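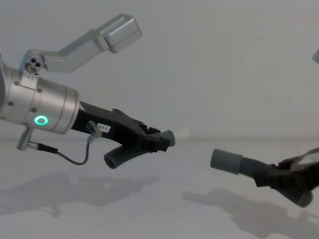

Ticket 2836 — gripper drops out, Dalen vs Flindstead comparison
Status: open
Bench: Skalham

Left gripper loses comms mid-close. Stays where it is, controller throws fault 1624, clears on power cycle. Right one fine all day.

Tried so far:
Swapped cable at the wrist end. No change.
Reseated the plug on the side of the gripper body — ran 5 cycles then same fault.
Ring light on the wrist stays green thruogh the whole thing so arm doesn't know or doesn't care.
Closing speed down to 200. Faults later, still faults.

Cable hangs in a loop under the gripper, might be tugging on the connector. Will tie it up and rerun Friday.

Need from Bastbridge: spare cable, and wich firmware the left unit shipped with. Holding the grip force numbers till then.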